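Home | Reviews | Kits | Workshop | Forum | About

Review: the Trunudell hand-held gripper set

14 comments | 217 shares

I have been meaning to write up the Trunudell set since March, and as several of you have been kind enough to ask, I've finally sat down with a pot of tea to do it. We bought ours through Barros, who were lovely on the phone, and it has had a good deal of use teaching our arm by hand.

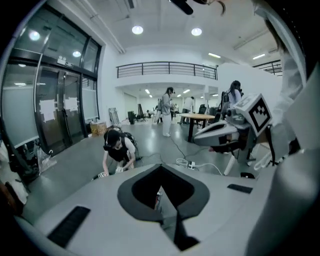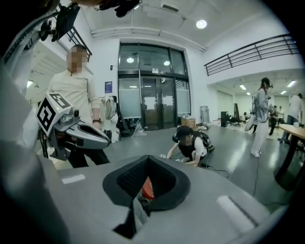

Grippers, marker cubes and plenty of cable on the floor.

First, the feel of it. I came to this from the Pelto remote-control rig, where you sit in a chair and steer the arm with a pair of levers, and I was fond of that rig, I really was, but folding a tea towel with it took me the best part of an afternoon (and a fair bit of muttering). With the Trunudell you hold the gripper and do the job yourself. My first decent set of towel folds was finished before lunch! The trigger is light, the jaws close evenly, and I never felt I was fighting the thing.

It is heavy, though, and I would be doing you no favours if I glossed over that. After 3 hours my wrist knew all about it. A padded strap comes in the box and helps a little, but do take breaks, and swap hands if you can manage it. I can't, at least not with anything breakable.

Tracking is good as long as you go slowly for the first few runs. It lost its place on me when I swung round too sharply, and then the whole take has to go in the bin. Out of 217 takes I threw away some 7, nearly all of them my own fault, and the software does flag them for you with a rather cross little beep.

The manual is the weak spot. Calibration gets two pages, one of which is a diagram for the older Darnum model, and I spent a whole Friday going round in circles before I found the proper steps in the forum. Do those first. The carry case could be deeper as well, as the lid presses on the cable plug if you don't tuck it in just so.

Would I buy it again? Yes, and I'd get the second battery at the same time.

Score: 4 out of 5

Recent reviews
Pelto remote-control rig, second look
Darnum soft fingertips, set of 2
Barros bench clamp
Cable covers for busy floors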